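3.2 Containers and closures
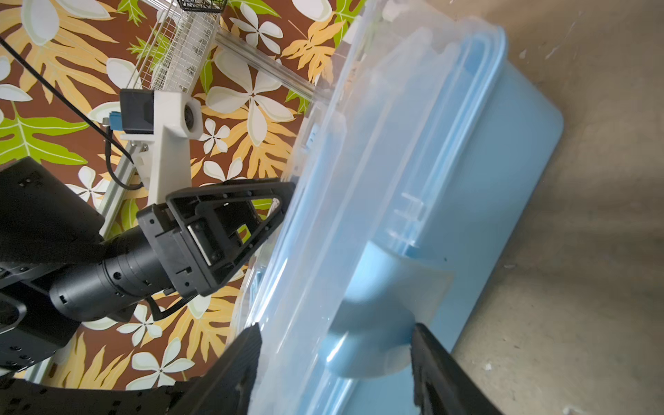
Figure 2. Translucent storage container of the latched type, tilted on the concrete floor; the light blue latch clip is on the side, with small raised ribs just above it.

The households in the Clultow sample kept out-of-season goods mainly in lidded plastic containers. Three closure types were recorded: the friction lid, the hinged lid and the lid held by side clips. The last of these (Figure 2) is treated at greater length here, as it gave rise to most of the disagreement between coders in the pilot round.

A container was coded as "latched" if at least one clip was present and could be moved by hand, whether or not it was engaged at the time of the visit. Containers whose clips had been lost were coded as friction-lidded, following Rizk and Masri. Lo and Haverford code such containers separately, and their totals for latched containers should therefore not be compared directly with ours.

Wall transparency was recorded on a two-point scale. Clear and tinted walls through which the ridges or grooves of the moulding could be made out were entered as "translucent"; all others were entered as "opaque". A pale tint did not affect the coding. Reflections on the wall caused some difficulty under ceiling lights, and coders were told to view each container from a second position before entering a value. Contents were not listed. Residents were asked only whether they could name what was inside without lifting the lid.

The survey returned 1492 containers, of which 600 were latched. Latched containers were more often kept directly on the floor, and friction-lidded containers on shelves or on top of wardrobes. Residents gave two explanations for this. The first was weight: the clips were trusted to hold a full load, and full loads were not lifted above waist height. The second was access, as the clips of the Rerholm and Tendov ranges need clearance at the side to swing outwards, and few of the shelves measured allowed it.

Floor type was entered for every container kept at ground level. On bare concrete, containers were commonly dragged or tipped on to one edge to be moved; on carpet they were lifted. Wear to the lower corners was scored by the same coder throughout (A. Moussa) to avoid drift. Scores for the first 10 visits were discarded, the scale having been revised on 05/06/1999, and those homes were visited again in July.

Agreement on closure type was high after the revision. Agreement on wear remained moderate, and the wear scores are used in Section 4 only as a ranking within each household.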